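Sorting bins, part two: paint loss

The two gray metal bins went into service in May and have had mixed small items dropped into them ever since. I said I would report on wear, so these are notes on the front one.

The off-white coating on the back wall is fine along the upper part. Lower down there is a worn band where the paint has scraped through to gray, with some brownish and orange patches. The floor is scuffed all over. Chips collect on the rim between the two bins and need brushing out, a job I do every 100 loads - less often than I should.
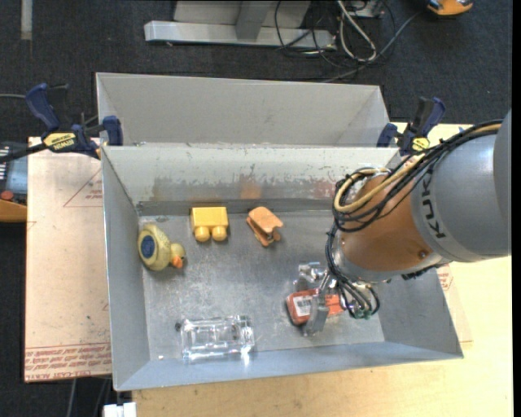

Colm Costello wrote in to say that he gave up on painted steel after 800 loads and lined his own bins with 3 mm rubber from Gutbridge, which stopped the chipping but made light plastic pieces harder to slide along the floor.

I have a sheet of the Gutbridge material on order. The sloping sides are the awkward part, as a flat liner will lift at the corners unless each panel is cut separately. Toy bricks and a toy duck weigh very little and should not trouble it. Clips are a different matter, and I will check the seams after the first 13 loads.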